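Community Responder Course — Unit 4 Handout
Recovery position, choking and handover

Tutor: Lutz Buschmann
Room 801, Ambridge Center. Bring your Unit 3 notes and wear clothes you can kneel in.

4.1 Before you touch anyone

Stop and look. Traffic, broken glass, an angry friend, a live cable: any of these can put you on the ground next to the person you came to help. If it isn't safe, stay back and call 911.

If it is safe, speak to the person as you walk up. Give your name and say you are trained in first aid. Ask if you may help. An adult who is awake can say no, and you respect that, but stay close and call for help if you are worried.

4.2 Unresponsive but breathing

Tap the shoulders and shout. No response: send someone to call 911, or call yourself on speaker. Look for normal breathing for no more than ten seconds. Gasping does not count as normal breathing. If breathing is absent or not normal, start CPR as in Unit 3 and send for the AED.

If the person is breathing normally and you don't suspect an injury to the neck, back or hips:

Kneel beside them and straighten both legs.
Place the near arm out at a right angle.
Bring the far arm across the chest, back of the hand against the near cheek.
Pull up the far knee and roll the person toward you.
Tilt the head back a little and check the airway.

Keep checking the breathing until the crew arrives. We will practice this in pairs, 2 turns each.

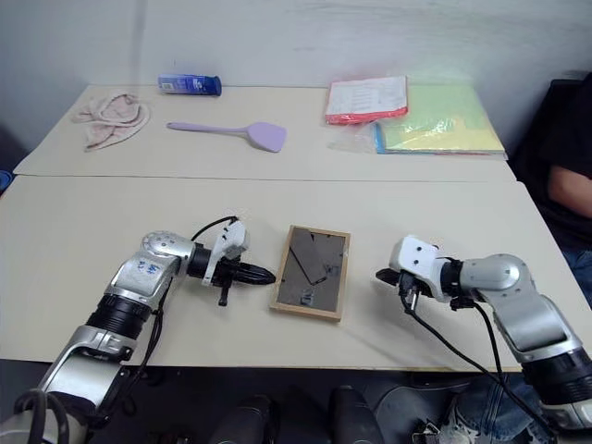
4.3 Choking

Ask "Are you choking?" Someone who can cough or talk should be told to keep coughing. Don't hit a person who is coughing well.

If an adult can't cough, speak or breathe, get 911 called. Give five back blows between the shoulder blades with the heel of your hand, then five abdominal thrusts. Repeat until the object comes out or the person goes limp. If they go limp, lower them to the floor and start CPR. Look in the mouth before giving breaths, and remove an object only if you can see it.

Use chest thrusts in late pregnancy, or when you can't reach around the person's waist. Infants are covered in Unit 6.

4.4 Handover

Tell the crew what you found, what you did and when. Write times down as you go — the back of a glove will do. Then fill in the yellow form and return it to the Skulitz Street office.

Before Unit 5

Read the Thiele case in your course binder and write a handover for it in five sentences.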